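The spare room is where good intentions go to lie down. Mine had a bed in it, and a carpet I never liked, and for years it took in whatever the rest of the house couldn't find a place for.

I might have left it that way forever if my old neighbor Cristóbal Fuentealba hadn't called to say he was coming in September and would be staying 11 nights (he has never been a man for short visits, bless him). 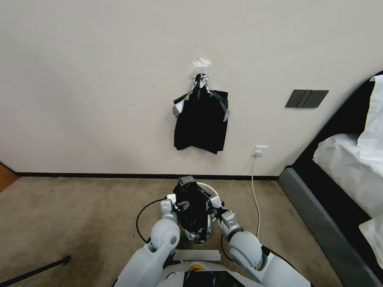

So I started with the walls, the way my mother always did. She believed a guest lies awake looking at them, and she would spend 40 minutes on one corner with a damp rag and the radio going, perfectly happy.

Then came the small comforts, which I think matter more than new furniture. A lamp you can reach without sitting up! A proper glass for water, two pillows of different firmness, and somewhere to hang a coat.

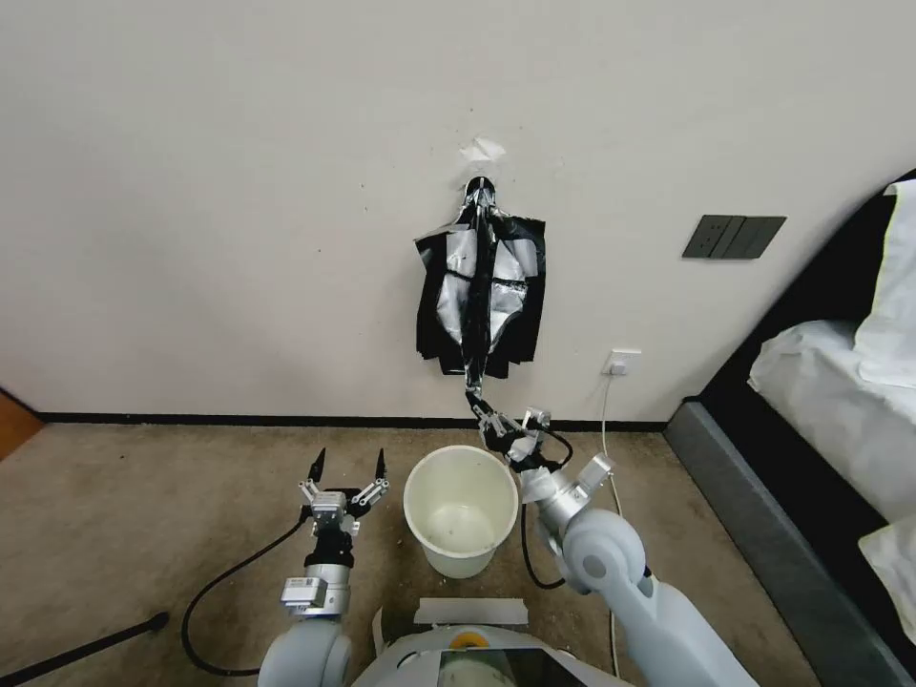
Cristóbal once told me the best bed he ever slept in was at a boarding house in Rulden, where the mattress sagged terribly but the landlady left a plate of buttered bread outside his door every night. He still talks about that bread, and I have already asked him what kind it was.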